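Cekix and the little bottle shop: a talk with the owner

Nov 8, 2018

Caught the owner of Cekix between deliveries. Small vape shop, one counter, one stool, door that sticks. Didn't want a name in print, fine by me. We talked liquid mostly. Hardware bores the owner these days.

"Everybody comes in asking for the newest kit," the owner told me, wiping down the tester station. "Then they fill it with something that tastes like floor cleaner and blame the kit."

So, liquids. The shop carries 162 flavors, down from more than that last year. Why the cut? "Dust. Bottles sat there. I had a custard nobody bought since April. Gone."

The best seller is a house line called Pidmont, mixed out of town and bottled plain. Tobacco base, bit of caramel, not too sweet. The owner sold 837 bottles of it this year, and keeps teh tally in a notebook under the register. I saw the notebook. Coffee rings all over it.

And the Chowdary? I'd heard people drive in for it. Big laugh. "Cardamom and milk tea. I thought it would flop. I ordered 20 to start. Now I get calls on my day off."

On steeping, strong opinions. Leave a fresh bottle in a drawer, cap on, dark. Two weeks for anything creamy. Fruit can go right away. "People put it on the window sill. Sun on it all day. Then they bring it back brown and want a refund."

Nicotine strength next. Most customers start too high, the owner says, and cough, and quit on it. Or too low and they're puffing all day long. No chart on the wall. You get asked what you smoke and how much, and you get an answer.

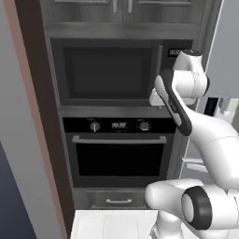
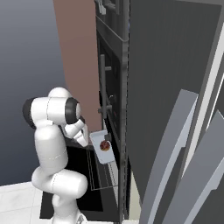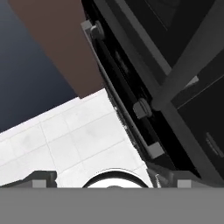

Storage at home was the last thing on my list, and the owner got going on it. Keep bottles locked up, high, away from kids and pets. Not in the fridge next to the juice. Heat is the other one. A wall oven with a microwave stacked over it, like in the first picture, is a bad neighbor for a bottle, so pick a cabinet on the far side of the room. "Bedroom closet, top shelf, a box with a lock. Done." Same goes for empties, rinse them and get rid of them.

What's next? A menthol called Lurkau, if the supplier ever ships it. 200 bottles on order, deposit paid, no word back yet. "Ask me again when the truck shows up," the owner said, and went to sign for a diffrent box.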